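Aug 17, 2023 – Widatstead, towel bench

I promised in May that I would write down the house rules for the towel work before we all forgot why we had them, and it has taken me until now, so forgive me if this runs on a bit! Most of it you know already. Some of it we've been doing three different ways depending on who got in first.

Start of session: walk all the way around the table before enabling the arms. Look at the floor too, please, and at the thin white cables under the front edge, and then give each wrist cable a gentle tug where it leaves the camera. If one feels stiff or catches, write it in the Orkodo log and stop there. I know it's tempting to get one more run in.

Speed stays at 16 percent whenever a person can reach the tabletop. I'd like that to be a real rule now and no longer a habit. For grip force, the limit in the Skiris settings is 21, and it goes back to 21 at the end of the day even if you had a lovely afternoon with something else. 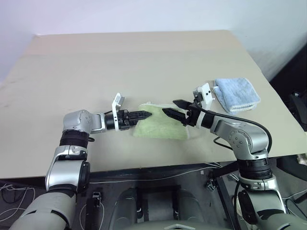

The other thing I keep meaning to say is about two-handed holds. Once both grippers have the same piece of cloth, please don't reach in to straighten it, however badly it's bunching. Pause, open both, back off, and then use your hands. It costs maybe a minute, and I've been as guilty as anyone of skipping it.

Cloths: one being worked, one waiting, and the waiting one stays folded at the right, toward the back. Retire a towel after 300 grasps, or sooner if the loop is going.

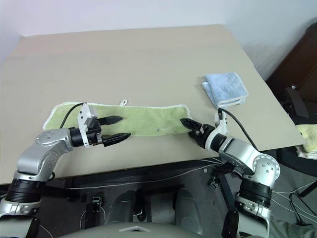

Green towel laid out flat, hanging loop at the top edge, blue one folded off to the right.

Still open: whether a failed grasp counts toward the 300. The draft from Lưu says yes, and our old sheet says nothing at all. I've been counting them – the cloth gets pulled either way – and would be glad to hear from anyone who feels differently.

Rule 7 on the wall sheet (chairs) needs rewording as well. I'll do that when I print the new one.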